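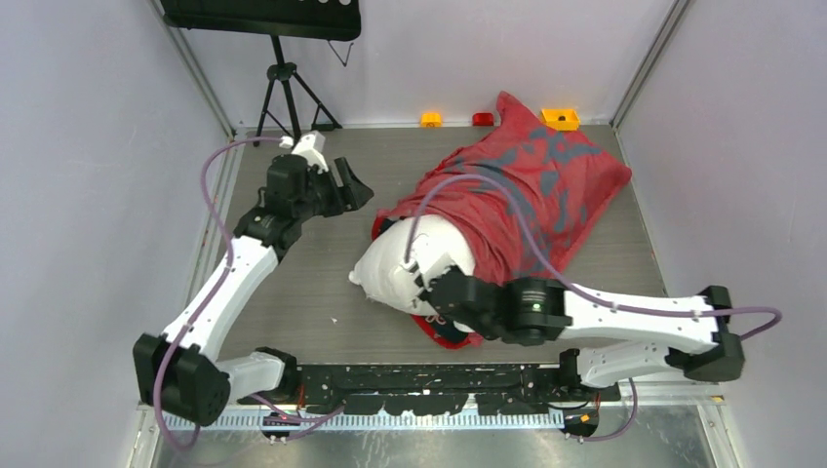
A red pillowcase going on over a white pillow.

Last updated: May
Reading time: 2 minutes

About Calado

Hello and welcome! We're Calado, a small school for people who love making things for their homes, and we run craft classes above the old bakery on Visow Lane. Halvard Holmgren started it all with one sewing class and a very wobbly table, and he still teaches the beginners on Wednesday evenings (bring a cushion, the stools are hard).

These days there are 14 classes on the timetable. You can come and cover a noticeboard, stencil a tea towel, make a wreath, mend a lampshade or finally hem those curtains. Mallico, our paper and paint course, fills up quickest, and we've just added a second group so more of you can get in. Wunis is the one for parents and children together, and it gets gloriously messy!

You don't need to be good at any of it. Plenty of us came in barely able to thread a needle, and Halvard has unpicked more of his own seams than he'd like to admit. We keep groups small, the kettle is always on, and the fabric scraps box is free for anyone to rummage through.

We've had 1,365 people through the door so far and we love seeing what you do with your ideas once you're home. Send us your photos, the wonky ones too – we pin them up on the stairs. If there's something you'd like to learn and we don't teach it yet, do ask. That's how the lampshades got started.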